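Ticket 3381: Locker sign-out form rejects returned padlocks
Product: Wiresport equipment desk
Reported by: Kirsty Tosh
Assigned to: Satish Shakya
Status: Open, workaround in place

Problem
Members who hand back a padlock at the desk still show as having one on loan. The form gives error 119 and the deposit stays on hold. Black and blue lock types are both affected.

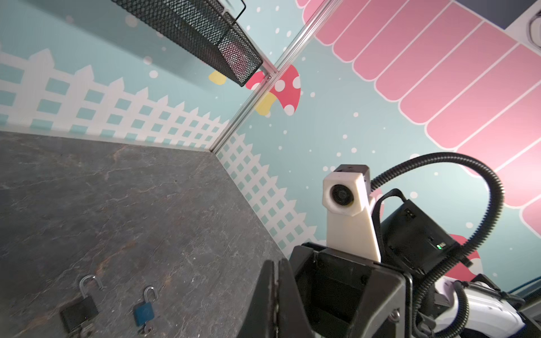
Steps tried
1. Cleared the browser cache on the desk PC. No change.
2. Logged in as Arsalan Soomro, who has admin rights. Same error.
3. Moved the "Wall basket" location to the top of the list, in case the form was reading the old default. No change.

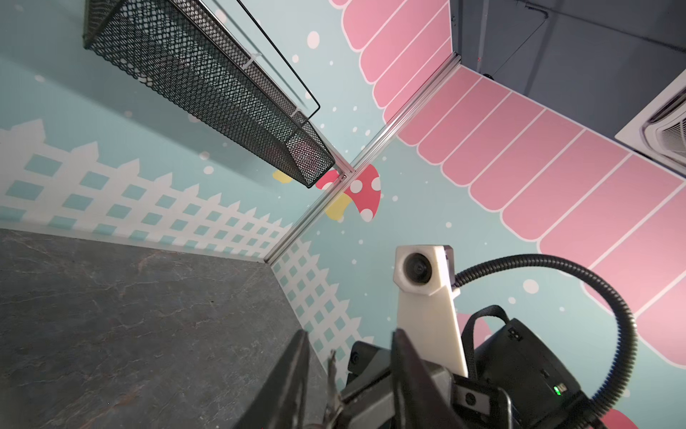 Black mesh basket by the corner.

4. Returned a lock with the key field left blank. It went through and the deposit was released.

Cause
The March update made the key number a text field. The returns table still expects a number, so any entry with a letter in it fails. Our blue locks are all entered with a B in front.

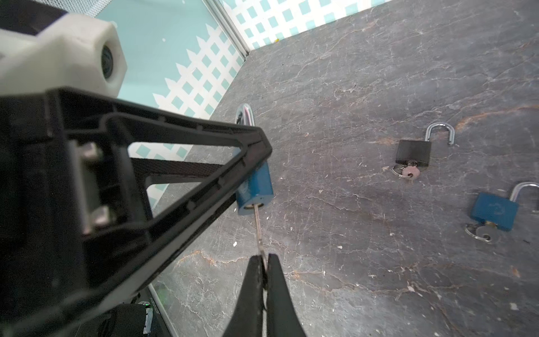 Blue padlock with its key in.

Workaround
Leave the key field blank and put the key number in Notes. Shona MacBrayne has told the evening desk.

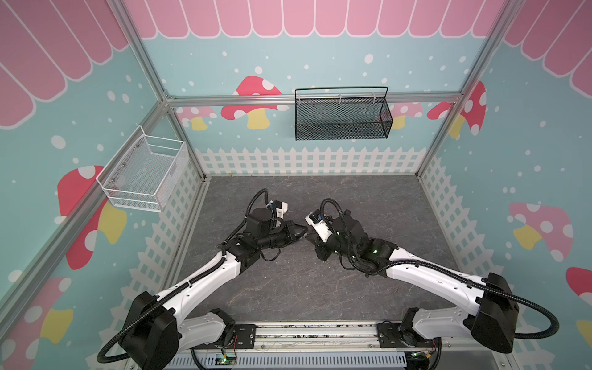 Page last changed: 10:30 by S. Shakya

Still to do: Satish to correct the 4 loans stuck on hold. Kirsty to retest with a B number after the fix goes in. Keep this ticket open until both are done.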